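Home | Topics | Kitchen and Dining | Ask | Sign in

Toast softens on the cutting board before it is served

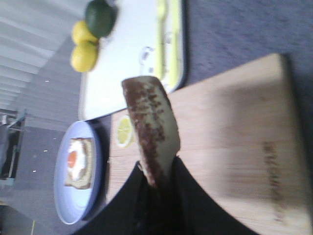
Toast and a cut lemon slice at the wooden board.

Posted by Simin Amini, Mirnville

I prepare a light breakfast for residents of a shared house in Mirnville, usually for 9 people. The bread is toasted in two rounds, placed on a wooden cutting board, and later moved to a white tray that is carried to the dining room. Lemon for the tea is cut on the same board.

By the time the tray leaves the kitchen, the first pieces have lost their crispness on the underside. I would be grateful for advice on three matters. Should toast be placed on wood at all while it is hot? Is it acceptable to cut lemon on the board before the bread is set down? Finally, one face of each piece browns well while the other remains pale in places, and I would like to know whether this contributes to the softening.

The kitchen has one toaster and limited counter space, so a second board would have to be stored upright behind the door.

Posted by Zohreh Abbasi

Hot toast gives off steam for several minutes after it leaves the toaster. When a piece is laid flat on any solid surface, the steam collects beneath it and returns to the crust. Wood is more forgiving than a glazed plate in this respect, but it does not solve the problem. The usual remedy is to stand the pieces on edge in a toast rack, or to place them on a wire cooling rack, until they have stopped steaming. They may then be moved to the tray. Pieces should not be stacked or covered with a cloth during this time.

Lemon juice is a separate source of moisture. It is advisable to cut the lemon last, or to keep one end of the board for fruit and wipe it with a dry cloth before any bread is placed there. Cut slices are best moved to a saucer promptly - juice will travel along the grain of a board farther than one expects. Lemon left on wood for a long period may also leave a pale mark, although this can generally be corrected with food-grade mineral oil.

With regard to uneven color, a pale area holds more water than a browned one and will soften sooner. Turning each piece around halfway through toasting is worth the additional 40 seconds. Where a piece must be laid flat, the browned face should be placed downward.

Posted by Shahab Esfahani

Buy a rack. We had the same trouble at Lesora and it stopped the first morning.

Posted by Mahtab Hashemi

I agree with the reply from Zohreh Abbasi, with one addition. If counter space is limited, the wire rack may be set directly on the tray, which removes one transfer. Please measure the tray first, as those with rounded corners hold a smaller rack than their outside length suggests. Ours had to be exchanged in March for this reason.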